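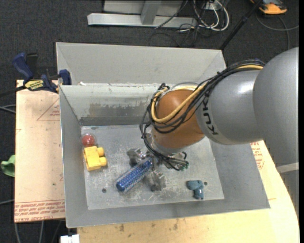
Last updated: Friday, February 1, 2019

Home > Community > Picking & Grippers > Questions

4 min read

Is the Govus bin picking kit worth it for mixed parts, or should I build my own?

We run a small rework and sorting shop and I have a KUKA arm that has been doing simple pick and place for a couple of years. I want it picking mixed items out of a metal bin. No fixtures, no trays, everything dropped in however it lands.

I've been looking at the Govus kit, which is sold through Flolgate in our area. It comes with a two-finger gripper, a mounting flange adapter, a camera, a cable dress pack and the picking software with a one year license. Flolgate let me try a loaner for 27 days. I used odd shapes on purpose: a ball in a clear shell, a yellow toy block, a blue cylinder with a bumpy surface, a small elbow-shaped piece. Our real parts are about that varied.

My results, for what they're worth:

- 500 pick attempts over the trial
- 63 failed, counting drops and wrong grasp points
- most of the failures were the clear ball or anything lying against a side wall

The cylinder was easy as long as the fingers came down across it. When they came down along the length it rolled.

Questions:

1. Is that failure rate normal for this kit, or did I set something up wrong?
2. Does anyone run it with a bin that has sloped sides? The manual only shows straight ones.
3. The Tremblay gripper costs less and bolts to the same flange. Would I lose anything by buying that and using the Govus software only?

I have to give Flolgate an answer before the quote runs out in April.

---

Answer 1 (marked as accepted)

I've had the Govus kit on two cells for a while now. Going in order.

1. You had 63 misses in 500, so a bit under 13 percent. With parts like yours and a first setup, I would call that normal. Ours started worse. Take the clear ball out and run the same test again, then compare. The camera in this kit does poorly with anything transparent. It tends to see the inside item or the bin floor and gives you a grasp height that is too low. There is a setting for minimum grasp height per part, and it helps some, but if clear plastic is a large share of your work I would not buy this kit for it.

2. Sloped sides work fine, but you have to enter the bin as a custom shape. If you pick the nearest standard bin from the list, the software thinks the walls are vertical and either refuses picks near the edge or lets a finger get too close to the slope. You need the floor size, the top opening size and the depth. Measure the inside. Set the wall clearance to 8 mm to begin with and bring it down slowly if you need to. I expect this is where a lot of your wall failures come from.

Also check that the bin can't move. Mine is held at the corners with ordinary bar clamps and that has been enough. Before I clamped it, the gripper would nudge the bin a little on each wall contact, and by the end of a shift the taught position was off. You won't see it happen.

3. You can use the Tremblay gripper. I tried it for a month. The software will drive it, but there is no finger model for it in the library, so you have to draw your own, and the collision check is only as good as your drawing. The Tremblay fingers are also shorter -- fine in a shallow bin, bad in a deep one. You also lose the grip-confirm signal, so the arm will carry nothing over to the drop point and let go of it. For us that cost more time than the gripper saved in money.

On rolling cylinders: there is a checkbox called "prefer cross-axis" under the part settings. It is off by default. Turn it on.

One complaint about the kit, since you're still deciding. The dress pack is stiff and the ties that come with it are poor. Leave a generous loop of cable at the wrist before you tie anything down, and run the arm slowly through its worst wrist angle with someone watching the hose. I split an air line in the first week by keeping it too tidy. Replacements came from Flolgate but they weren't quick.

If it were my money, and clear parts were rare, I'd buy the full kit.

---

Answer 2

Look at Winemell too. They rent a similar setup by the month, software included. We did that for a short job and sent it back. Support was good on the phone, not so good by email. I haven't used Govus so I can't compare the pick rate.

---

Answer 3

What light are you using? We had a lot of misses on shiny parts and it was glare off the bin floor. Painted the inside flat gray and it got better. The paint scratches off where the fingers touch, so plan on doing it again.

Don't know about the gripper question.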